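An afternoon at the Nistberg open day, or how I came to care about bananas 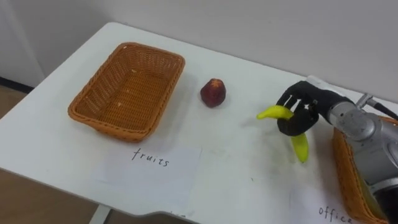

How does a robot know which basket a thing belongs in when all it has to go on is a handwritten word?
At Nistberg they train it on people steering the arm through the job over and over, with the cameras running, until a network has learnt to link what it sees with what the person did next. The word is part of what it sees, same as everything else on the table.

That's the short version, and it took me most of Monday afternoon to get it straight in my head. I'd gone over on the bus with my neighbour Grenier (retired surveyor, brings his own flask everywhere) and we very nearly missed the start because the lab entrance is round the back of the Fadton building, past the bike sheds, and the sign was pointing at a hedge.

We were put in the two o'clock group. Our guide was Relu Olteanu, who works on the sorting project and talks at tremendous speed, and he took us straight to the table I'd come to see. Two labels in black ink, one saying "fruits" and the other "office", a wicker basket to go with each, and a robot hand with proper fingers and a thumb holding a yellow banana. I don't know what I'd expected, something with more flashing lights I suppose, but I was glued to it!

What they're after, Relu said, is a robot that reads the label afresh each time. The easy way to fake it is to have the thing learn "banana goes left" and leave it at that, and apparently their first go did precisely this. It looked marvellous for a week. Then someone swapped the two bits of paper over and it carried on putting fruit on the left as if nothing had changed. He seemed almost fond of that one.

So now they shuffle. Every few demonstrations the labels trade places, or the baskets move along a bit, or a different person writes the words out, and the network never gets the chance to lean on left and right. The set they're training on at the moment has 552 demonstrations in it. An earlier set of 200, all done with the labels in the same spots, is kept for comparison, and he had a chart on the wall showing how the two did. With the labels left alone there was hardly anything between them. With the labels swapped, the 200 set fell off a cliff and the shuffled one only dipped.

A lady at the front asked the obvious thing, whether it was just because there were more demonstrations in the second lot, and good for her, I was thinking it too. Relu said they'd had the same worry and had trained again on 200 picked out of the shuffled ones. It was worse than with the full set but still well ahead of the old one. He was careful to add that it's one table and one kind of job, and he wouldn't want anybody going home saying the robot can read. Grenier wrote that down.

The bit I liked best was hearing about the joined-up writing. They'd begun with printed capitals and it managed those nicely, then got into a muddle when somebody with loopy handwriting took a turn. The fix was dull: more people's handwriting. They've been pestering the whole corridor for it.

After that we had half an hour in the Ciobanu room, where there were posters on grip (how hard to squeeze, when to let go) and a tray of shortbread. I'll admit the posters were over my head. Grenier got into a long conversation about measuring errors with one of the students and had to be fetched.

If you fancy going, they're doing another in October. Book the early group, the later ones were packed and you'd struggle to hear at the back. Parking is hopeless so take the bus, and ignore the sign by the hedge.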